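The guest bed is lying to you
January 20, 2020
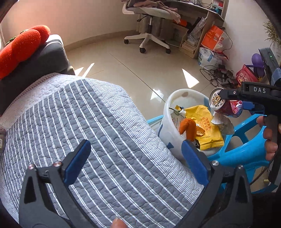
Photo: Gisside blog archive

Every house I have ever stayed in has told me its guest bed is "really comfortable." My own house says it too. Then in August I spent a week in ours while the bedroom floor was being redone, and I owe several people a letter.

The mattress is a Stundby, bought on sale for 155 dollars. It has a ridge down the center, so a couple sleeps in two separate valleys and a single person sleeps on a mountain. By the third night I had moved to the floor, where the rug was firmer and had better manners.

So I went shopping. The Predora store wanted 900 dollars for something with cooling beads in it. I lay on it for almost 42 minutes with my shoes hanging off the end and nobody asked me to leave, so the service is good. The Wan one cost less and smelled like a new shower curtain.

In the end I bought a foam topper for 70 dollars. It arrived rolled up like a burrito and took two days to remember it was flat. I can still find the ridge if I go looking for it with a hip.

My sister-in-law is coming next month and asked whether she should book a hotel. I told her not to be silly, the guest bed is really comfortable.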